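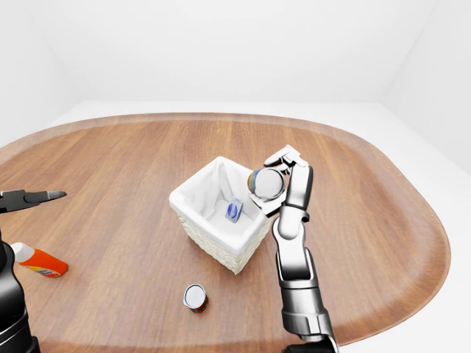
What does the entry for March set out to settle? Whether a packing policy trained only on simulated episodes keeps its order of operations when the arm assignment is left for the policy to choose.

Project Plinureo, bimanual packing, notebook entry, March. Simulation build: Juletum. Policy: Enetti checkpoint, unmodified from the February freeze.

The training set stands at 2206 episodes following removal of duplicates. Evaluation was run over 175 episodes with randomized starting positions and a fixed time limit. The Rawashdeh scoring script was used throughout, so the results may be compared with last month's table. Wall colour and lighting were held constant. An episode is scored as complete only when every item is in the basket and both grippers are clear of the rim.

Of the 175 episodes, 69 were not scored as complete. Most of these ended on the time limit – a smaller group ended with an item released against the outside of the basket. 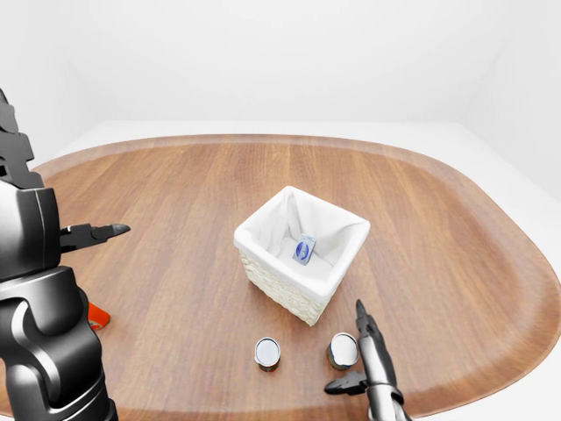 Arm assignment remains the weakest part of the policy. The assignment head receives the object pose and both gripper poses, and it is meant to favour the nearer arm unless that arm is already committed. In practice it changes its choice too readily between neighbouring targets. The two short cans in front of the basket, with only a small gap of tabletop between them, are the type of arrangement on which this should be examined. The right gripper is open beside the right-hand can, and the log should be checked for the target index at that moment. The proposed remedy is to hold the assignment for four control steps before it may be revised.

A second matter is the approach height. The present value was chosen for cartons and is probably too low for cylinders. It will be kept as is until the assignment change has been evaluated separately.

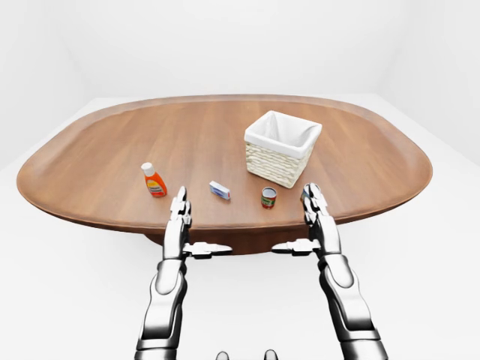

Both hands open over the near edge of the table; basket toward the far side.

To do: rerun the same 175 seeds with the hold in place, archive the Enetti logs beside the Rawashdeh output, and label the time-limit failures by item. Colleagues using the shared Juletum build are asked not to alter the basket asset until the rerun is finished.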